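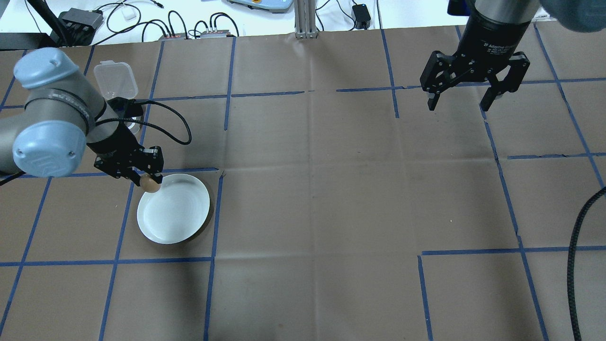 Can a machine do an ordinary kitchen chore from start to finish without help?

Under fixed conditions, a few chores are within reach. In a kitchen that changes from one day to the next, most are still done more slowly and less reliably than by a person, and many are not attempted.

Chapter 7. Chores as Engineering Problems

A chore is harder to specify than a factory task. A weld has a location, a duration and a tolerance. "Put the eggs away" has none of these until someone writes them down. The first half of this chapter deals with that writing down, and the second half with the hardware that must meet the result.

7.1 What counts as done

Villanueva and Montes separate three levels of performance. At the first, the machine completes the motion when every object starts in a known position. At the second, the positions vary but the objects do not. At the third, both vary, and the machine must also notice its own errors. Published success rates often refer to the first level - a point to check before comparing two systems.

The Stirkside trials, used throughout this chapter, logged 3,000 attempts at 75 household and shop-floor chores. Of these attempts, 238 were stopped by an operator. Fragile items accounted for a large share of the stops. An egg will bear a fairly high load if the load is spread over the shell, but a narrow fingertip concentrates it. Grip force must therefore be held between two limits: slip on one side and fracture on the other.

Section 7.2 derives both limits for a two-finger gripper. Section 7.3 takes up release, which Declercq treats as a separate problem from grasping. Readers who have not worked through the contact models in Chapter 4 should do so before continuing.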